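Ticket 2825
Project: Carnham open day, ride-along demo
Unit: Sulby shuttle car, on loan from Menzies
Status: Open, waiting on a second look
Opened: 5/8/24

Hi all, me again. Sorry for the length, but I was in the passenger seat for most of the open day and I'd like to get it all down before I forget which run was which.

Short version: the car drove nicely all morning, then started giving up on lane choice as it came towards junctions with traffic lights. It doesn't do anything scary. It just bongs, puts "lane plan unavailable" on the guest tablet and asks the safety driver to take over. Four times in the afternoon, all with visitors in the back. One of them asked if it was part of the show, and I'm afraid I said yes.

What we were running: build 1164 on the main computer, the Bukden map pack, guest tablet plugged into the rear socket, six seats' worth of the visitor display switched on. Same safety driver all day. No changes to the car between the morning and afternoon runs that I know of — except the tablet, which I'll come to.

First thing I tried was the obvious one, a full restart in the car park. Came back up fine, all greens on the self-check, and the first junction after that was perfect. I got quite smug about it. Second junction, bong.

Next I wondered about the glass. There'd been a lot of small hands on the windscreen over lunch (we let the school group climb in and out as they liked, which went down brilliantly), so I gave it a good clean inside and out and had the driver do the same loop again. No difference at all. I also checked the camera bracket for wobble and it was solid.

Then the tablet. At lunch we swapped the old one for the newer one with the bigger screen, and I know the display pulls its lane arrows from the same feed as the planner. So I unplugged it altogether and we did a run with no visitor display. Still handed over at the lights, but later than before, much closer to the stop line. I don't know what to make of that. Could be chance. If somebody who understands the feed could tell me whether the tablet can hold it up, I'd be very grateful, as my whole theory hangs on it.

Things I noticed which may or may not matter:

It only happens on roads where the lanes split by arrow, so left turn in one and straight on or right in the other. On the plain single-lane bits round the back of the Carnham site it was good as gold.

The log says "arrow read: OK" every time, and a moment later "arrow source: conflict". So I think it's seeing the paint perfectly well and then falling out with the map over it. I pulled up the Bukden pack on my laptop at the tea break and couldn't find a date on it anywhere. Is there one? Where does it live?

Brightness doesn't seem to come into it. I had it fail under a pale cloudy sky and again when the sun had come out properly, and the message was the same both times.
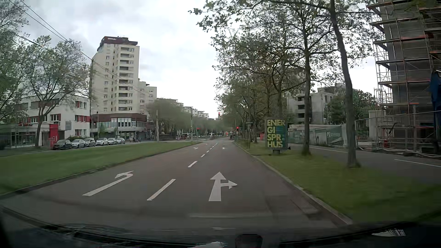
I'd also like to know what the planner is supposed to do when the same arrows are painted twice on the way up to a junction. Does it take the first set and stick with it, or does it ask again at the second? If it asks again, that would fit the late handover on the run without the tablet. I had a rummage in the Menzies handbook and it only talks about a single set, with a rather lovely diagram and no help whatsoever.

For the last couple of runs we gave up and let the safety driver do the junctions by hand, with the car doing the rest. Visitors were perfectly happy with that and the questions were great! Lots of people wanted to know how it decides when to pull away, and an older gentleman stayed behind to tell me about his bus-driving days, so it was a good day in spite of the bonging.

What I've attached to the ticket: the planner log for the afternoon, the tablet log up to when I unplugged it, and my scribbled run sheet. My handwriting is terrible, shout if you can't read it.

What I need from you: somebody to compare the Bukden arrows with what the car read, and a yes or no on going back to the previous build before the next visit later in August. I'd rather not roll back if it's only the map — the braking on this one is so much smoother.

Car's on charge in bay 4 and the key is in the usual drawer. Please don't wipe the logs, I haven't copied the morning ones off yet.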